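Section 4. Running the desk organizer task

Read Section 3 (Power and homing) before starting. The steps below assume that both arms of the Oravec cell have been homed and that the front panel is in place. The task belongs to the second half of the Flamley robotics course, and each team runs it in the same cell, so leave the cell as you found it.

4.1 Roles

Two students are needed for each run. The operator controls the arms. The recorder keeps the log, starts and stops the recording and stays within reach of the stop button. Swap roles after 20 runs. If only one student is present, the arms may be homed but the task may not be run.

4.2 Before the first run

1. Check that the base plates of both arms are tight. Do not overtighten the screws. If a plate moves when you push the shoulder by hand, stop and tell Killian Lacroix.

2. Follow the purple cable along each arm with your finger, from the base to the gripper. Each cable should be tied at the forearm and should have enough slack to let the wrist turn fully.

3. Wipe the table with a dry cloth. Do not use spray inside the enclosure.

4. Start the Brokero software and open your team's profile. Profiles made before August do not include the wrist limits and must not be used. Ask Eugénie Hervieu for a new one.

5. Open all camera views and compare them. If a view is frozen, close the profile and open it again. Unplugging a camera while the profile is open will stop the arms.

CAUTION: Keep hands and sleeves out of the enclosure whenever the arms are powered. The arms hold their position with the motors on and will drop if the power is cut. Support the forearm before pressing the stop button, unless there is a risk of injury.

4.3 Placing the organizer and the items

6. Put the round organizer on the table where at least one gripper can reach it without the elbow fully extended.

7. Place the items according to the start card for the run. Some cards start with items on the table, others with items in the organizer.

8. Write the card number in the log. Cards are numbered up to 259. Cards with a crossed-out number have been withdrawn.

NOTE: Small, smooth items are the hardest to pick up. Leave a finger's width between items on the table until your team has finished its practice runs.

4.4 Performing a run

9. The recorder says "recording" and starts the log. The operator waits for this before moving.

10. Bring one gripper over the first item with the fingers open. Lower it slowly and stop before the fingertips touch the table.

11. Close the gripper until the item is held. Do not keep closing after that. The finger motors heat up quickly under load.

12. Lift the item clear of the rim before moving sideways. Dragging an item over the rim shifts the organizer, and the run then has to be marked as failed.

13. Keep the second arm back when only one arm is needed. If both arms must work near the organizer, move one at a time.

14. When the card is complete, raise the gripper and say "done." The recorder stops the recording and marks the run as good, failed or unsure.

NOTE: After 3 failed runs in a row, take a break and check the wrist limits. Dorian Riviere goes through the runs marked "unsure" with each team at the end of the session.

4.5 Camera views

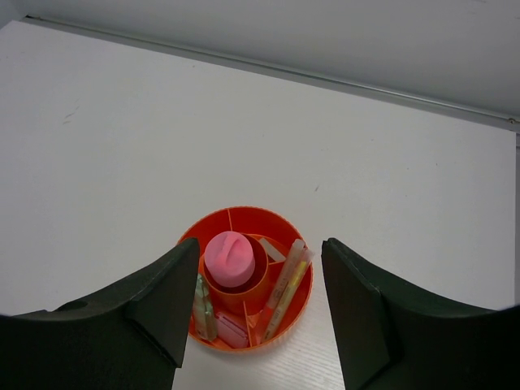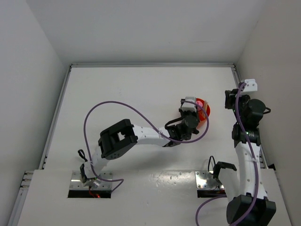
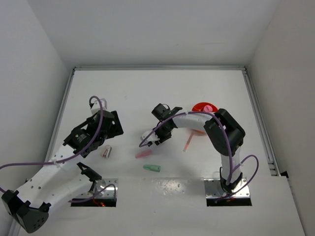
Figure 4. Camera views of the organizer task. First: close view at the gripper. Second and third: views of the cell with both arms.

4.6 Ending the session

15. Return both arms to the rest position, then switch off the power.

16. Put the items back in the box marked Vollier and sign the log. Logs for the first block are due on 29th November.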